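How to sort a mixed bin of plastic bottles and containers

Stella Mosoti
Updated 26 May 2025

Most houses have a place where bottles end up. In ours it was the shelf over the boiler, then a cardboard box, and then a deep plastic bin in the utility room. Squeeze bottles, sprays, clear tubs without lids, all in together. This page covers how to empty a bin like that, decide what stays, and wash and store the ones worth keeping. It takes an afternoon if the bin is full.

What you need

A large bin with straight or sloping sides
Two smaller boxes or washing-up bowls
Washing-up liquid and a bottle brush
A thin brush for nozzles (the sort sold for drinking straws will do)
Rubber gloves
An old towel
Sticky labels and a waterproof pen

Step 1. Take out anything with cleaner in it

Put the gloves on first. Go through the bin and lift out every bottle that holds or has held a cleaning product, weedkiller, bleach or anything you can't identify. Stand these upright in one of the smaller boxes and keep them well away from the food bottles from now on. They never go in the same washing water.

Don't tip leftovers together to save space, even if two products look the same. Keep each one in the bottle it came in, with the original label on. If a label has gone and you don't know what the liquid is, ask your council how to get rid of it. Ours takes household chemicals at the tip, but you have to book.

Step 2. Take out the food bottles

Sauce, honey, oil and syrup bottles go in the second box. Squeeze bottles are the ones I keep most often. They are useful for oil, pancake batter, icing and watering seedlings. Check the nozzle before you decide. If it is split or has gone sticky all the way down inside, recycle it.

Bottles on their sides are the ones that leak, so look at the bottom of the bin too. A squeeze bottle with a narrow tip will let out a slow dribble for weeks if it is lying down, and then everything under it needs washing as well. 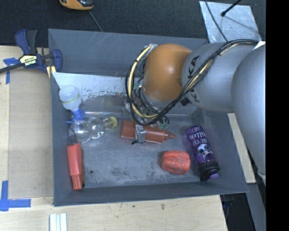
A squeeze bottle on its side, and a white bottle with a blue spray-style top, in a large grey bin.

Step 3. Deal with the containers

Clear containers are easy to check. Hold each one up to the window and look for cracks at the corners and cloudiness that doesn't rub off. Find the lid. If there is no lid by the end of the afternoon, the container goes in the recycling or gets used for screws.

Hae-won Yang wrote in after the first version of this page to say she keeps lidless tubs for freezing stock: freeze it, tip the block out, bag the block. I have tried it and it works well with the straight-sided ones.

Step 4. Take the tops off and wash everything

Unscrew every top. Wash the bottles in hot soapy water with the brush, rinse twice, and stand them upside down on the towel. Narrow-necked bottles can be half filled with warm water, a drop of washing-up liquid and a spoonful of dry rice, then shaken hard for a minute. Sieve the rice out and bin it.

Nozzles need the thin brush. Push it through from the wide end.

Spray tops are washed by using them. Put the end of the tube in a jug of clean warm water and squeeze until the water comes through clear. Twenty-five squeezes is usually plenty. If nothing comes through at all, leave the whole top in warm water overnight and try again in the morning. Vinegar helps with limescale, but only on a top that has never been near bleach.

Step 5. Let it all dry with the tops off

Leave them a full day, longer in winter. Tops put back on damp bottles go musty, and then you are back at step 4.

Step 6. Label and put away

Write what a bottle is for and the date you filled it. I measure the big squeeze bottle to 125 ml for dressing, with a line drawn on the side in pen, and that line has lasted since July. Never use a bottle that once held a cleaner for food, however well it has been washed.

Clean the bin itself last. Wipe down the sides, rinse it in the bath or outside, and dry it with the towel. Then put things back in this order:

Clear containers at the bottom, stacked by size, lids in a bag
Squeeze bottles upright along one side
Empty spray bottles upright along the other side, tops on but not done up tight

If the bin is too wide for the bottles to stay upright, a shoebox with the lid off makes a good divider. Full bottles of cleaner don't go back in at all. Mine are on a high shelf behind a door — yours should be somewhere children can't reach.

How often to do it

Twice a year is enough for us. If the bin is filling faster than that, the problem is probably with keeping too many, and it helps to set a limit. Ours is whatever stands upright in the bin.

Notes from readers

Sang-wook Han suggests a turn of masking tape on any spray bottle used for plants, so it can't be mixed up with the kitchen one.

Bo-ram Ji asks whether the dishwasher is all right. Top rack for the clear containers, if they are marked as dishwasher safe. I wouldn't put squeeze bottles in — one of mine came out oval and the top no longer fits.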